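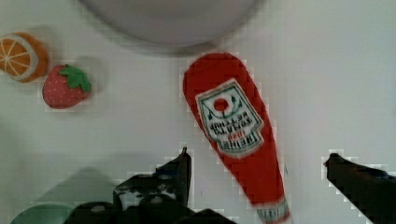 Tracking down false grasps on soft objects

Filed under: gripper faults. Last edited in May by Rukhsana Gondal.

The symptom is simple to describe. The arm goes down, the fingers close, the log says GRASP OK, the arm lifts and carries nothing to the bowl. Then it opens over the bowl, logs PLACE OK, and goes back for the next item. If you only read the summary page you will think you had a great morning.

We had 2,283 logged picks on the Marnura cell before anyone compared the log with what was in the bowl. The log claimed a 96 percent success rate. I don't believe that number and I don't think you should believe yours either, at least on plush, until you have gone through the steps below.

The usual advice is to recalibrate the wrist camera. I would leave that for last. People love recalibrating because it takes an afternoon and feels like work. In our case the camera was fine. With a plush ketchup bottle lying diagonally between the open fingers, the outline was easy to find and the planned grasp line was sensible. The trouble started after the fingers began to move.

What you need

The arm in slow mode, the emergency stop within reach of your free hand, a notebook, one hard object and one soft one. We use a wooden block and whichever stuffed toy has been failing most. Keep your fingers out of the gripper while it has power, including when the screen says idle. Ours said idle once and closed anyway, which is a separate page.

Step 1. Turn off automatic retry

In the Kramer controller this is under Task, Recovery. With retry on, a failed pick gets a second attempt and only the second result is saved. You can't diagnose anything that way. Write down the old setting before you change it.

Step 2. Find out what "OK" means on your system

Don't trust the manual for this. Close the gripper on nothing and look at the final width and motor current in the raw log. Then close it on the block, then on the toy. Do each one 8 times and write down every reading, including the ones that look silly.

On our cell the block was clearly different from empty. The toy was not. A soft body squeezes down so far that the final width lands close to the closed position, and the current barely rises. Somebody had noticed this before us and loosened the threshold until the toys passed. Empty closes then passed too.

Step 3. Watch the first contact

Run one pick at the slowest speed and stop it by hand when the first finger touches. If one finger arrives well ahead of the other, it will push the toy sideways and the second finger may only catch a fold of cloth. A fold is enough to stop the motor for a moment. It is not enough to lift anything.

Try this with the toy at several angles. Long shapes lying at a slant were the worst for us. Round things like the orange slice and the strawberry have their own problems, mostly rolling or tipping, so test them separately and don't average the results together.

Step 4. Add a check after the lift

Raise the arm a short way, pause, and read the width again. If the fingers have closed further since the grasp, mark the pick as failed. Then take a wrist image and look for the object at its old spot on the table. I'd use both checks. The Padov script that came with our cell does only the first, and it passes a pinched seam quite happily.

Step 5. Put the threshold back

Set it from your own readings in Step 2. If the soft and empty readings overlap, no threshold will separate them and you should stop looking for one. Use the image check as the deciding one.

Step 6. Run it again and count by hand

One person watches the bowl and marks paper. They should not see the log until the run is over. Compare afterward. If the two disagree on more than 3 picks, go back to Step 3.

About the Utska finger pads

These get suggested every time this page is mentioned. They are grippier, and they may help you hold on to a toy you already have. They will do nothing about a log that reports toys you don't have. Fit them if you like, but only after Step 6, or you won't know which change did what.

Still open: the image check sometimes gives a false failure when another red item is near the pick spot. Cropping tighter helps a bit. I am not convinced it is fixed.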